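Been listening to the new Korkarora record, Drerkine, all week and I have enough notes for a thread. Going in track order where I can, skipping the two interludes.

For anyone new to them: four people, two guitars, thrash in the old sense with a lot of doom in the slow parts. This is their third full-length and the first on Landemel. The first two were self-released and sounded like it.

The label change shows up first in the drums. On the last album the kick was a click and the snare was a paper bag. On this one you can hear the room. The toms have a low end. The fills in the opener are worth turning up for.

Opener is "Salt Ledger." Fast, mid-length, no intro. The main riff is a plain down-picked thing on the low string and they ride it longer than most bands would. The second half drops to half speed and stays there until the end. Good choice for a first track.

"Harrow" is the one people are sharing and I get why. It has the catchiest chorus they have written. I like it less than the rest. The verse is a leftover from the demo, note for note, and the new chorus sits on top of it like a lid from a different pot.

Vocals. Güven Keskin has changed how he sings. Older stuff was a high bark from start to finish. Now he goes low for the verses and saves the bark. You can make out most of the words without the sheet, and the words are better too. Fewer battlefields.

He also plays the second guitar parts, and those are mixed hard to the right. Listen to track 5 on headphones and take the left one out for a minute. What he plays under the solo is a separate song.

"Kaplan" is the long one. Over 4 minutes before anybody sings. It starts with bass alone, then a clean guitar figure that repeats with one note changed each time. When the distortion comes in it is slower than you expect. I have played this more than anything else on the record.

The lyrics on that one follow a man walking back to a town after the mine closed. No big payoff, he gets there and the song ends. I think it is the best writing they have done.
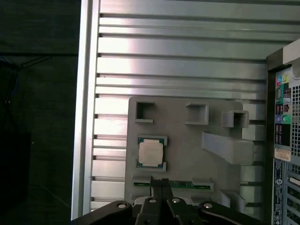 Does the new album have the old bass player on it?

Only on two songs, "Kaplan" and the closer. Those were tracked before he left and the band kept his takes. Everything else is the new player, who uses a pick and has a brighter sound. Once you know, you can tell inside a few seconds.

Back to the songs. "Ninth Bell" is the weak spot for me. It is a blast section, then a breakdown, then the same blast section. No lead, no change of key. It would have made a decent B-side. Live it might be fine.

"Toll Road" right after it fixes the mood. Swing feel in the verse, which they have never tried before, and a twin lead in the middle that goes on for exactly as long as it should. The last chorus has a third harmony under it. Took me several listens to notice.

Side note on the solos. The lead player used to fill every gap with fast runs. There are fewer solos on this album and most of them are short. The one in "Toll Road" has maybe a dozen notes in the first half and I can hum it.

The closer is called "Drerkine," same as the album. Slow all the way, organ under the guitars, drums mostly on the floor tom. It fades out, and I don't usually like a fade on a metal record, but the riff is a circle and there was no obvious place to cut it.

Sound in general. Guitars are a bit dry. I would have taken more mids. The bass is loud, louder than on most thrash records, and that helps the slow parts a lot. On small speakers the kick gets lost under it. On a proper stereo it is fine.

Vinyl or CD: I have both. The CD is a little brighter. The vinyl pressing is quiet on side A, and my copy has some surface noise at the start of side B, right over the bass intro to "Kaplan" – the worst possible place for it. Landemel swapped a friend's copy without any fuss, so write to them if yours does the same.

The numbered first pressing is 3,309 copies. Odd figure. The label has not explained it that I can find. The number is stamped on the back, bottom left. The sleeve is heavy card and the lyric sheet is printed large enough to read, which I appreciate more every year.

The second pressing is out in February. Same master, plain black sleeve, no number. If you just want to hear the record, wait for that one and don't pay what the resellers are asking.

I saw them play four of these songs last month in a room that holds 60. "Salt Ledger" was faster than the album version and a bit ragged. "Toll Road" was the best thing in the set. They did not play "Kaplan." Keskin said from the stage that they were still working out how to do the intro with the new bass player.

The old songs went over well too. They have rearranged "Grain" from the first album so it opens with the slow part. I hope they record it again like that. The original mix buries the best riff in the song.

Somebody asked how it compares to the second album. That one has more energy and I would still put it on for a drive. Drerkine has better songs and a better singer. If I had to keep one I would keep the new one, mostly for side B.

If you only have time for a couple of tracks, play "Toll Road" first and then "Kaplan." Skip "Harrow" until you know the rest.

One correction to an earlier post: I said the organ was only on the closer. It is also under the last minute of "Salt Ledger," very low. Thanks to the person who pointed it out.

I'm going to go through the demo next, same way, track by track. The tape has no song titles on it, so if anyone has the original insert and can send me the list, please do.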